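Claltville Shared Workspace
Members' Meeting — Minutes, April

Meeting opened at 6:05 p.m. in the front room. Ehsan Mughal chaired. Twelve members present. Apologies received from the Lukus desk and from both people at Chauvin. Minutes taken by the office.

1. Minutes of the last meeting

Accepted with one change. Under "Storage," the shelf by the back door was listed as belonging to Teteck. It is a shared shelf and anyone can use it. The label has been taken off.

2. Matters arising

The front door closer has been adjusted and no longer slams. The second key for the supply closet has not turned up. Ehsan will have another one cut and keep it in the office drawer.

The request for a coat rack was left open last time. A member has offered a secondhand one and will bring it in before the next meeting. It will go to the left of the door, where the umbrella bucket is now. The bucket moves under the window.

3. Money

The balance stands at $655 after the water cooler rental and the cleaning bill. The members' coffee box brought in $60, a little less than last month. The question was asked whether the coffee box should become part of the monthly fee. Four people were for it and the rest preferred to leave it alone. Left alone.

A quote for repainting the hallway came in at $571. Members felt this was most of what we have and agreed to wait until the fall. Ehsan will ask if the quote can be held.

4. Laptops and charging

This item took up most of the evening. Two members said that people are working and charging on whatever surface is nearest, and that snacks and drinks end up on the same surface. One laptop got coffee in the keyboard in the winter and the repair was not cheap. Nobody wants to see it happen again.

Teteck asked for charging to be allowed only at the desks. Others said that was too strict, as there are not enough outlets at the desks on a busy morning and people often need twenty minutes of power between calls. It was also said that a closed laptop on a charger takes up very little room if it is put down somewhere sensible.

After discussion the following was agreed:

Laptops may charge on shared surfaces if the lid is closed and the cord does not cross a walkway.
Put the power strip beside the laptop, with the cord kept short. Do not run one strip off another.
Open drinks stay off any surface where a laptop is charging. Cups with lids are all right.
If two laptops are out, leave space between them. Do not stack them.

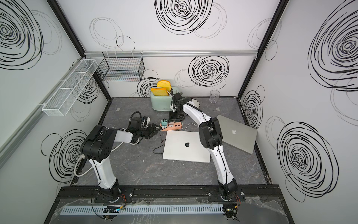 There was a longer exchange about toasters. The present rule says that kitchen appliances stay in the kitchen, and it was pointed out that the rule is two years old and was written when the kitchen had more counter space. Several members would like a toaster to be allowed on the big work surface at lunchtime. Others are bothered by the crumbs, which get into keyboards and are hard to get out.

A motion was put that a toaster may be used outside the kitchen between noon and 1:30 p.m., set toward the back and away from any laptops. It must have a wall outlet to itself. Power strips are for laptops, phones and lamps only. Carried, eight for and three against, with one member not voting.

Whoever makes the last toast of the day empties the crumb tray and wipes the surface with a dry cloth first, then a damp one. The office will put a cloth and a small brush in the top drawer.

It was asked whether the same would go for the kettle. The chair said no, the kettle stays in the kitchen. No one objected.

5. Power strips

Following on from item 4. Nobody is sure how many strips we own or which ones came with members. Some are old and have loose outlets. Ehsan will go through them, throw out the bad ones and put a dot of paint on the underside of those that belong to the space. Members who bring their own should write their name on the plug. Any new strip should have a switch and a cord long enough to reach the wall without being pulled tight.

Spending of up to $40 on replacements was approved.

6. Clearing up at the end of the day

The surfaces have been better since February, but things are still left out overnight. Laptops left behind will be put in the office cabinet and can be picked up after 9 a.m. Chargers left behind go in the tray on top of the cabinet. The tray is nearly full. Please look through it and take back what is yours. Anything still there at the next meeting will be given away.

A member asked if the cleaner could be told to move laptops to wipe under them. It was felt that this was not fair to the cleaner, who does not want to be blamed for a scratch. Members should clear their own things by 7 p.m. so the surfaces can be done properly.

7. Kitchen

The fridge will be emptied on the last working day of the month. Food with a name and a date on it will be kept. The freezer drawer is stuck again — please do not force it. Chauvin sent a note asking for more mugs. Agreed that we have enough mugs and that they need to come back from the desks.

8. Any other business

Lukus would like to use the front room for one morning in the coming month to meet with clients. Agreed, provided the table is put back and the chairs are returned to the side room.

The light over the printer flickers. The office will change the tube.

A question about bicycles in the hallway was held over, as the two people who keep bicycles there had already left.

Actions

Ehsan: closet key, hallway quote, power strips.
Office: cloth and brush for the top drawer, printer light, new wording of the toaster rule for the noticeboard.
All: empty the charger tray, return mugs.

Meeting closed at 7:40 p.m. The next meeting will be in the front room at the same time.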